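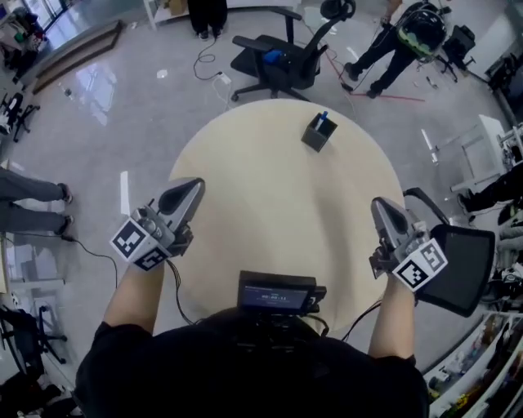
When Edit Dudás went up to the hut at Bárány last January, she planned to stay one night. She stayed 6 nights, and the reason was an old donkey.

The donkey is called Jitus. He had walked away from a farm in the valley before the first heavy snow, and the owner, Junhao Guo, had already searched the lower woods with his brother. They found a piece of rope and nothing more.

Edit heard him before she saw him. "It was a very bad sound, like a gate that needs oil," she told me. He was standing under a rock on the path to Itach, at a height of nearly 1,000 metres, with snow up to his knees. One back leg was cut and he did not want to put it on the ground.

She is not a farmer and she had never touched a donkey. She gave him the apple from her lunch and then half of her bread. After this he let her put a scarf around his neck, and together they walked the last 100 metres to the hut. It took them the whole afternoon.
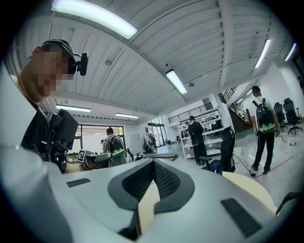 Black headband with a small camera on it.

The hut had a wood store with a roof, and Jitus slept there. Edit washed the cut with warm water and telephoned the farm when the line was working again. Junhao wanted to come at once, but the road was closed, so every evening he explained to her by telephone what a donkey may eat and what he may not. Dry bread only a little. Hay, if she could find it. She found some in old mattresses, and Junhao said no, please not this.

On the seventh day the road was open and he came up with a trailer. Jitus refused to go in until Edit went in first.

The leg has healed, although he still walks slowly on stones. Edit now visits the farm in the holidays and sleeps in the room above the kitchen. She brings apples, and Junhao's mother complains that the donkey gets the better ones.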